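How to Bring a Robot Into a Shared Office Without Losing the People

Posted by Nicanor Trujillo, July 2019

We moved our first two-handed machine into the Ekbridge office this spring, and I have been answering the same emails about it ever since, so I'm writing the whole routine down. It's a great thing to be part of! The first time Huro put a mug away by itself, half the floor stood up and clapped.

What you'll need

A roll of floor tape, a shared calendar, one person per shift who can stop the machine, and a couple of weeks of patience.

Step 1. Ask before you plan

Sit down with everyone who uses the space and ask which chores they'd hand over tomorrow and which they'd miss. At Ekbridge the dishes and the supply drawers went on the first list straight away. Watering the plants went on the second, and it has stayed there (people like an excuse to get up from a spreadsheet, me included).

Step 2. Start with one small job

We picked putting mugs away. Gromden, our scheduling software, logged 3,479 attempts by the end of May, and the early ones were rough. Keep the job small enough that a person can finish it in a minute when the machine gives up.

Step 3. Walk the route

Get down low and look at the floor. Cables are the big one. Move what you can, tape down what you can't, and then check again after lunch, when chargers have a way of coming back. Open every drawer on the route all the way and make sure a chair can still roll past.

Step 4. Agree on hours

Our runs are 2 hours long, never more than 4 a day. Put them on the calendar where everyone can see them. People at their desks should be able to keep working through a run, and if the motor noise bothers someone, move the run and leave the person where they are.

Step 5. Rewrite the job, on paper

Please don't skip this one. Our office assistants used to spend their afternoons on cleanup. Now they plan the runs, label the mistakes and train new staff on the stop button, and all of that went into their job descriptions along with a pay review. 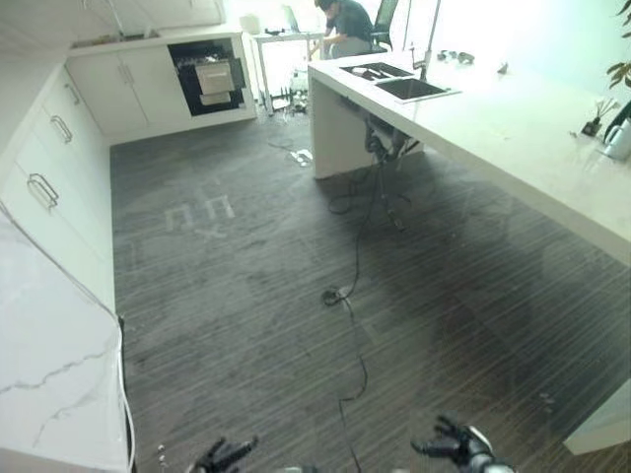 Expect the first weeks to feel slower. Someone has to keep an eye on things, and a task you could do in ten seconds may take the machine several minutes. It picks up, and it's so much fun to watch when it does.

Step 6. Meet every 6 weeks

Go back to the two lists from Step 1 and let people move chores from one to the other, in either direction. We took mail sorting back in our last meeting, because the front desk wanted the contact with the couriers.

Next up is the same setup at our Shukla site, where the kitchen is on a different floor from the desks. I'll add notes on elevators once we've tried it.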